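Lemon Cleaning: Questions We Get Asked

Last updated 6 February 2023

Does lemon juice really kill germs?

Some of them, sometimes, if it is strong enough and sits there long enough. That is a weak claim, and it's as far as I'm willing to go. Lemon juice is not a registered disinfectant. If you've had raw chicken on the counter, wash with soap and hot water and then use a product whose label says it disinfects. Read how long the label wants the surface to stay wet. Hardly anyone does this.

So what is it good for?

Hard water marks. The white crust on a faucet is mostly mineral scale, and acid dissolves it. Cut a lemon in half, press it onto the faucet, leave it for 12 minutes and rinse. White vinegar does the same job for less money and doesn't leave pulp in the aerator.

I read that lemon and baking soda together are twice as powerful.

You read that because it fizzes. The fizz is the acid and the baking soda using each other up. What's left is slightly salty water with some leftover powder in it, and the powder will scrub a pan because it is gritty. Use one or the other. If you like the fizz, fine, but do the scrubbing yourself.

Will it freshen my garbage disposal?

For an afternoon. The smell usually comes from gunk under the rubber splash guard, and a lemon peel going past won't touch that. Turn the power off at the breaker, lift the flaps and clean the underside with an old toothbrush and dish soap.

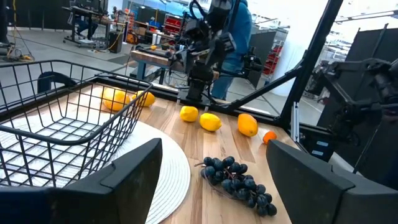 People also ask me about ice cubes in the disposal. They may knock a little food loose. They do not sharpen anything, as there are no blades to sharpen in the usual kind.

Can I use it on granite or marble?

Please don't. Marble will etch, and the dull spot is damage to the stone, so no amount of wiping gets it back. Granite holds up better, but the sealer may not. The same goes for limestone and travertine. I also keep it off cast iron, aluminum and any knife I care about.

What about wood cutting boards?

Salt and half a lemon will lift some stains and most of the onion smell. Rinse it and stand it on edge to dry. I've seen it said that this "sanitizes" the board. See the first question.

Are the store-bought lemon cleaners any better?

Lemon scent on a label tells you what it smells like. Ruwan Kodikara, who edits this page with me, went through the labels under his own sink last September and found 4 bottles with a lemon on the front. One listed citric acid. The others listed fragrance — and yellow dye.

Does bottled juice work as well as fresh?

For scale, yes. I can't tell the difference on a faucet, and I have tried.

Can I mix it with bleach to make it stronger?

No. Acid and bleach together give off chlorine gas. This includes the lemon cleaner you used a minute ago and didn't rinse. If you've done it already, leave the room, get some fresh air, and call poison control if you are coughing or your eyes sting.

How long does a homemade lemon spray keep?

A few days in the fridge, up to a week if you strained it well. After that it grows things. Mix less next time.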